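Gripper build, notebook entry: dish rack trials and finger pads

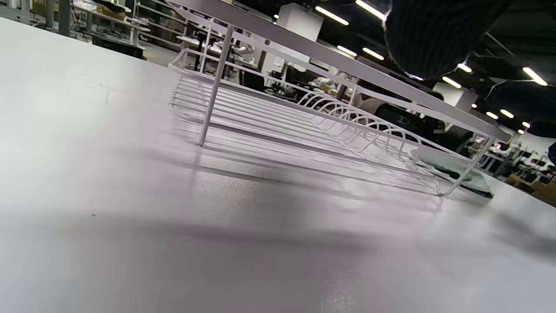 Entry by Raquel Magalhães. Shared workshop, 31 Dec 2024. Read and commented by Valter Loureiro.

Goal for the day: get the handheld gripper working well enough on the wire rack that we can stop changing the hardware and start on the arm mount. Got part of the way there. Fingers are fine, pads are not, and the camera bracket needs one more print.

Setup. White wire rack on the big white table, same as last session. I like this rack for testing because it has nearly everything that gives us trouble: thin round wire, a flat rail along the top, curved wires at the rounded end of the basket, and the arched plate dividers, which are all alike and hard to tell apart from a low angle. White on white is also a bad case for the camera, and I want the bad case. The ceiling lights were all left on. Henrique wanted to try with half of them off but that changes the shadows and I would rather have one condition we can repeat.

Gripper as of this morning: Ostach frame, second version, with the parallel linkage and the trigger pull shortened by 2 mm. Finger tips printed over the weekend at 100 percent infill. Pads cut from the gray rubber sheet and glued with contact adhesive. Camera on the short bracket, tilted down. Cable tied to the back of the handle in two places.

Trigger. Much better. The shorter pull means I can close fully without shifting my grip. There is still some slop at the start of the travel, before the linkage takes up. I pulled the pivot screw and found the hole had gone oval. Put in a brass bushing from the parts drawer (reamed the hole first, slowly) and the slop is mostly gone. The other pivot should get the same treatment before it wears. Did not do that today, we only had one bushing that size.

Flat rail. No trouble. Closed on it near the middle, lifted the rack clear of the table, held it, set it down again. Repeated with the grip closer to one end. The rack tips when held off center, as you would expect, and the pads let it rotate slowly without dropping it. For this job I would call that acceptable.

Single wires. Poor. The pads are too hard. On a round wire they touch along a narrow line and the wire rolls out as soon as there is any side load. It happened on the plate dividers almost every time I pulled at an angle, and on the lower basket wires whenever I came in from above. Coming in from the side was better, but the frame of the gripper hits the table before the fingers are low enough to get a proper hold on the bottom loops. Valter measured the gap under the linkage and says we could take 7 mm off the lower housing without touching the spring. I'd like to see that in the drawing before anyone takes a saw to it.

Pads, second try. Cut a shallow V groove lengthwise into one pair with the hobby knife, freehand and not very straight. Even so, the wire sat in the groove and stayed there. The trade is that the groove only helps when the wire runs along it. Across the groove it is no better than before, maybe a little worse. Options written on the board:

- softer rubber, no groove
- same rubber, crossed grooves
- printed flexible pads with a pattern molded in

I favor the softer rubber as a first step. It is cheap and we can cut it here. Judite has some silicone sheet left from her mold work and will bring it in after the holiday. If it won't take the contact adhesive we will have to clamp it with a small plate, and that means two more screw holes per finger.

Camera. At low angles the table takes up most of the view and the far end of the rack gets small quickly. That is fine for the approach but I lose sight of the dividers right when I need to choose one. Tilting the bracket up gives more room and less table, and then the view is full of shelves, columns and ceiling lights. Spent too long on this. Current plan is a bracket with three fixed positions and a locating pin, so that whatever setting we choose can be written down and found again. The friction joint we have now drifts. I marked it with a paint pen at the start and the marks no longer lined up by lunch.

Exposure should be locked as well. With the lights in view the auto setting keeps adjusting, and the white wires wash into the table. Eduardo has done this on the Gukine board and says it is one line in the config file. He will send it to me.

Sleeves. Note for everybody, me included: push them up before starting. Knit cuffs catch on the linkage. I have now picked fuzz out of the lower pivot twice.

Recording. 19 runs kept. I threw out the early ones from before the bushing went in, as the trigger readings are not comparable. The longest run is 1,223 samples from first motion to release, mostly me hunting for a grip on the dividers. Files are on the shared drive in the Tavares folder, named by run. Runs with the grooved pads have a G at the end of the name.

Comment from Valter: the trigger sensor reads slightly above zero when fully open. I checked and he's right. It is the magnet sitting too close to the sensor at rest. Either shim it or subtract the offset in software. Shim preferred, otherwise we will have to remember to do it for every build.

Power. Battery pack lasted the whole session. The connector is getting loose, though, and cut out once when I turned the handle over. Replace with the locking type. There should be a bag of those in the Ivenell box under the bench, unless they went into the May build.

To do:

Second brass bushing, same size, order a few spares (Raquel)
Redraw lower housing with the cut Valter measured, check spring clearance (Valter)
Silicone sheet, test glue on a scrap first (Judite)
Three position camera bracket, with pin (Raquel)
Exposure lock line for the config (Eduardo)
Shim for trigger magnet (Henrique)
Locking battery connector (whoever finds the bag)

Arm mount waits until the pads are settled. Henrique asked about starting the adapter plate anyway, and I have no objection as long as the bolt pattern on the handle stays as it is. The plate can be cut from the aluminum offcut by the drill press. Please leave the thicker piece, it is spoken for.

Gripper is on the charging shelf with the grooved pads still fitted. The plain pads are in the small tin beside it.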